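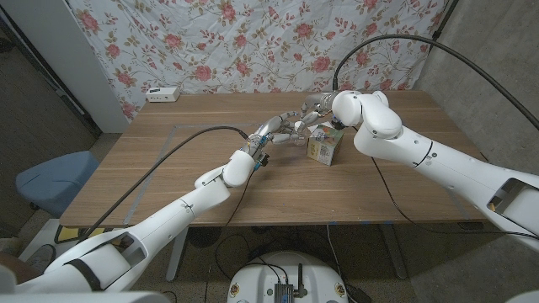
**Ticket 1620: Small cartons, flaps popping open after closing**

Status: closed
Opened by: Janelle Magbanua
Assigned to: Edem Mensah
Area: packing room, table 2
Product: Drevilari refill cartons, small size

**Original report (Janelle)**

The small printed cartons will not stay shut. I close the top, stand the carton on the table, and after a minute or two one end of the flap lifts. On some of them the whole top comes up. It happens before they go in the shipper, so we catch most of them, but Wandby sent back a case last week with several open in transit and one refill pouch loose in the bottom.

We did not have this in July. The only thing I know of that changed is the carton delivery. The new ones came from Ostapchuk in two lots of 300 and we started on the second lot when the first ran out. I can't say for sure which lot the returned case came from. The labels on the outer bundles had been thrown away by then.

What I have tried so far:

- Pressing the flap down harder. Makes no difference, and it dents the front panel.
- A strip of clear tape over the top. Holds, but Wandby does not want tape on the printed face.
- Leaving the cartons under a board overnight. They were flat in the morning and open again by lunch.

Please advise. I need to know if I should keep packing or stop.

**Reply 1 (Edem)**

Keep packing the medium size. Hold the small ones until I have looked at them.

Can you tell me:

1. Is it the top flap only, or the bottom too?
2. Are they filled when they open, or do empty ones do it as well?
3. Where are the flat cartons stored before they are folded?

**Reply 2 (Janelle)**

1. Top only. The bottom is fine on every one I checked.
2. Both. I folded up ten empty ones and four of them opened.
3. On the lower shelf by the loading door. They used to be on the inside shelf but the Skitora mailers are there now.

**Reply 3 (Edem)**

Went down and had a look. Notes from the table:

- Took 100 flat cartons from the shelf by the door and folded them all the same way, side tabs first, then the top with the tuck pushed fully in. Stood them up and left them for an hour. 31 had lifted at one end or both.
- Took a bundle that was still in its wrap and folded 20 of those. None lifted.
- Laid a bad one and a good one next to each other, unfolded. The bad one has a slight bow across the top panel. You can see it if you look along the table from the side. The crease itself looks the same on both.
- Tuck length is the same on both, so I don't think it is a cutting fault at Ostapchuk.

My guess is damp. The door has been open most of the day for deliveries and the bundles were unwrapped on the shelf. The board takes up moisture on one side and bows, and the top panel is the longest unsupported part, so that is where it shows.

To test this I have moved an unwrapped bundle to the office cupboard. Please don't use it. I'll fold some of them in three days.

**Reply 4 (Janelle)**

OK. One more thing I noticed. When I fold them I crease the top panel back on itself before tucking it, and those ones seem to hold better. The person on the other shift doesn't do that. Could be part of why the numbers jump around from day to day.

Also, the printed side scuffs if the cartons are slid across the bare table. That is a separate problem but I am putting it here so it gets written down. The pink rubs worst.

**Reply 5 (Edem)**

Update on the cupboard bundle. Folded 20, two lifted, and both only at one corner. So drying out helps but does not bring them all the way back.

Tried Janelle's back crease on 20 from the shelf by the door. One lifted. Tried it on 20 from the cupboard and none did. I left both sets standing until the next morning with no change.

For the scuffing, lift the cartons instead of sliding them. I'll open a new ticket if it keeps up.

**What to do from now on**

- Flat cartons stay in the wrap until the bundle is needed. Open one bundle at a time.
- Small cartons go back on the inside shelf. The Skitora mailers can go by the door. They are plastic.
- Fold order: bottom, side tabs, back crease on the top panel, fill, tuck.
- Stand each carton up after tucking and look at the top edge before it goes in the shipper. If it has lifted, set it aside.
- Don't tape the printed face. If one has to be held shut, use a clear dot on the underside of the tuck.
- Write the lot number on the shift sheet when you open a bundle.

Old stock from the shelf by the door: there are around 300 left. Use them with the back crease for local orders only. Nothing from that stock goes to Wandby.

**Reply 6 (Janelle)**

Shelves are swapped and the other shift has been shown the crease. Packed two cases for Wandby from wrapped bundles and pulled one carton out of the lot, for a torn side tab, not the flap.

We are short on clear dots. There is half a roll in the drawer under table 2.

**Reply 7 (Edem)**

Dots ordered. Wandby has been told the returned case will be replaced with the next delivery. Closing this 2021-08-09. Reopen under the same number if the flaps start lifting again, and put the lot number in the first line.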